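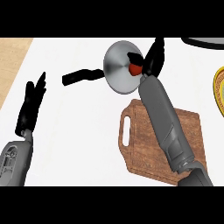
Run 136, the pizza cutter on the counter.

The kitchen at Kourkoulas was the last thing we looked at every night before we locked up, and it wasn't even real. It lived on the big monitor by the window: a white counter, a cutting board, a yellow plate with a fancy gold rim that one of the students had picked out because it looked like her grandmother's. The robot was called Nuna. It had two gray arms, two black hands and, for most of that summer, no idea what to do about a pizza cutter.

I loved it anyway. I should say that up front. I was the oldest person in the lab, hired to write the chores down in plain steps, and I had come from 11 years of running the back half of a diner in Runcombe. I knew what a kitchen job was made of. "Clear the counter" is one line on a closing list. When I broke it down for Nuna it ran to four pages, and the first page was all about where your other hand goes.

"Your other hand doesn't go anywhere," the engineer at the next desk told me. "It just hangs there."

"It does not," I said, and I got up and wiped down his desk to prove it. My left hand picked up his mug before my right hand got to it. He made me do it again so he could watch. Then he made me do it with my eyes shut, and I still got the mug! He went very quiet and typed for an hour.

So we ran it. We ran it 500 times in July alone, with the lights down and the fans going, and I kept a notebook of what went wrong. Nuna pushed the board off the counter. Nuna put the plate down on top of its own thumb. Nuna once lifted the pizza cutter beautifully, handle first, carried it over the sink and then stood holding it until the clock ran out, like a man who has walked into a room and forgotten why. I wrote in the margin, "Same."

The trouble with a pizza cutter is that it rolls. A knife lies where you left it. A wheel has ideas. You need to get hold of the handle before you bother the blade, and you need to know which end is which from across the counter, with your own arm in the way half the time. Any kid on a first shift gets that in an evening. I had trained dozens of them, and I never once had to explain it. I had to explain it to Nuna, and I found I didn't know how I knew.

My niece called in the middle of all this to ask if she could have one for her apartment yet.

"For what?"

"Dishes. Laundry. The stuff under the couch."

I told her no. I told her a machine could do a very nice job of one thing, with the thing set in front of it, on a counter it had seen before. I told her we had a partner shop in Kurkisik where an arm filled boxes all day and never got bored, and that if you turned the box sideways it stopped and waited for a person. She said that sounded like her roommate. I said yes, and her roommate could find the light switch.

But then I told her about the mug, and the left hand, and I could hear myself getting louder. I had been on my feet in kitchens most of my life and I had never thought of it as clever. Now I had a room full of people with good degrees asking me to reach for a dish towel slower, please, and once more from the left. I went home and watched myself make toast.

By fall we had real arms on a real bench, and the first thing anyone noticed was how loud they were. The second was that crumbs exist. We had forgotten crumbs. I laughed so hard I had to sit down on the step stool, and then I got out a fresh notebook, because crumbs were going to be at least 2 pages — maybe more, if you counted the ones that stick.

The engineer pulled a chair over. He had brought a damp rag and half a bagel.

"Okay," he said. "Show me with both hands."

I tore the bagel over the bench, and we started with the big pieces.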